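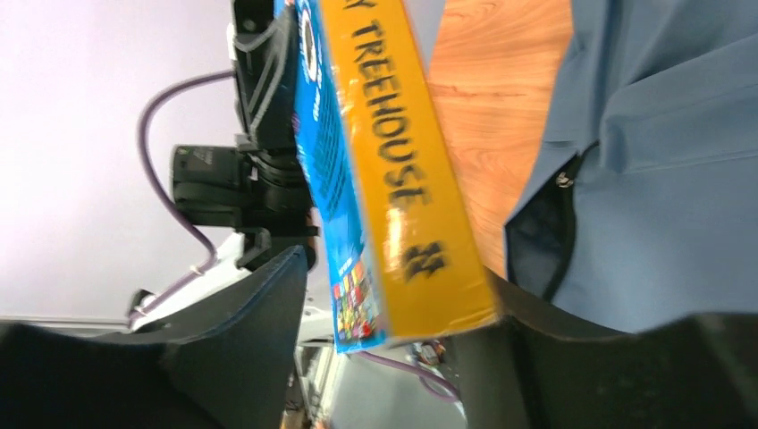 Treehouse, yellow spine

I stopped reading to my daughter at bedtime for most of last year and I want to write down how we got going again, mainly so I have it somewhere the next time it slips.

She was seven and could read well enough alone, and I had started a job with an early shift. By eight in the evening I was done. So she read in her bed and I sat in the kitchen, and for a while it looked like progress. Then in January her teacher mentioned that she was picking the same thin books every time and putting them back half read. She could read all the words. She had lost interest in what came after the first chapter.

I had read somewhere that kids should hear books above the level they can manage alone, and I believe it, but it was never a plan with us before. We read because my mother had read to us, in the apartment over the bakery in Prilerdale, usually with the radio still going in the next room. She read anything. She read us a manual for a sewing machine once, with voices.
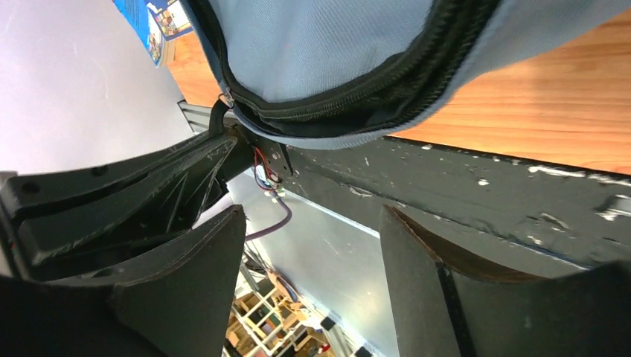 Aaliyah Vachon

The first week back was bad. I picked a book I had loved, an old one with small print and a lot of weather in it, and she was polite about it for two nights. On the third she asked if it got better. I said yes, around page 147, and she laughed and I did too, and we put it away. I still think it is a good book. It can wait until she is 12, or forever.

After that I let her pick, with one rule, that it had to be something neither of us had read. We go to the branch library on Fontes Street, which is small and has the children's shelves right by the door, so there is always a draft. She picks by the cover and the first page. I used to try to steer her and I have mostly quit doing that. Of the books she chose, we dropped maybe a third. Dropping them turned out to be fine. I grew up thinking you had to finish, and I have finished a lot of dull books that way.

The time of day mattered more than the book. Eight o'clock was no good for me, so we moved it to right after supper, with the dishes still on the table. It felt wrong at first. Bedtime reading is supposed to be at bedtime. But I was awake, she was awake, and when she did go to bed she took the same book with her and went back over the part we had just done. Sometimes she went ahead. I told her she could as long as she didn't tell me, and she has kept to that better than I would have.

We read for 10 minutes. That is the whole amount. If it is going well it runs over, and if somebody is in a mood we stop when the timer on the stove goes. I have a friend from work, Valdis Dzene, with two boys older than mine, and he does half an hour a night and has never missed. I admire it. I tried half an hour and missed four nights out of the first week.

A few practical things, in no order.

Funny books are harder to read aloud than sad ones. The jokes are often in the drawings, so you have to sit close enough that both of you can see the page, and you have to wait while the kid looks. I used to hurry that. Now I drink my tea.

Long chapters are a problem. If a chapter goes over 20 pages I look through it beforehand for a place to stop, usually where someone leaves a room.

I don't do voices. My mother did and I can't. I tried a Scottish captain and was asked to stop.

Library books get returned late in this house. We owed a small amount at Fontes Street for most of the spring and the woman at the desk was nice about it. I now keep the due slips on the refrigerator under the Kirudach magnet, from the trip when it rained, and we have been late only once since.
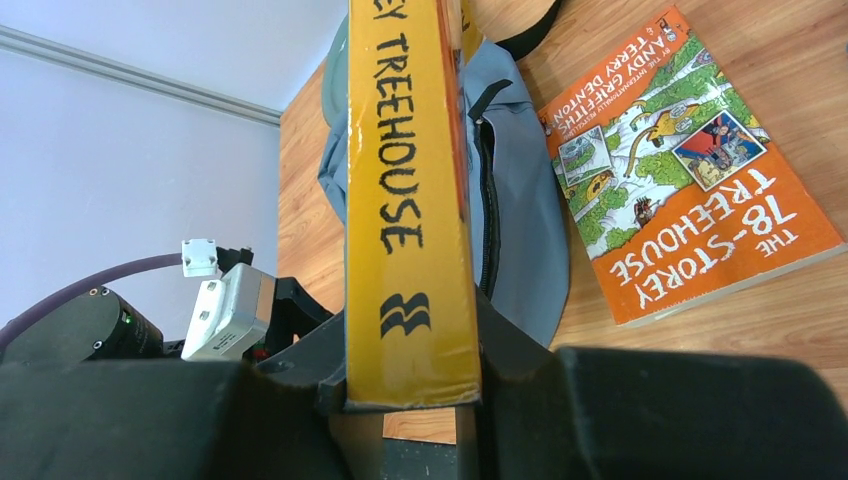
Buying books is another matter. I don't buy many new. There is a secondhand place in Galtau, across from the bus station, that sells children's paperbacks by the bag, and we go when we are visiting my aunt. The owner claims to have 3000 in the back room and from what I have seen of the back room I believe it. They are not sorted. My daughter will stand in there for an hour, and she comes out with dust on her knees and one book about horses and one about sharks. I usually find something for myself by accident.

The other thing that changed is that she started reading to me. This was her idea. It began when I had a cold and lost my voice, and she took over for the week and then didn't want to give it back. So now we trade, a chapter each. She reads faster than I do and skips the descriptions, and I have decided not to say anything. When I read she catches me if I skip, so it only goes one way.

Her teacher says she is finishing books at school now. I don't know how much of that is us. She is also a year older and has a friend who reads a lot, and they pass things back and forth in the lunch line.

We are in the middle of one about a lighthouse right now, 250 pages, the longest we have tried. I think the uncle is hiding something. She has read ahead and she won't say.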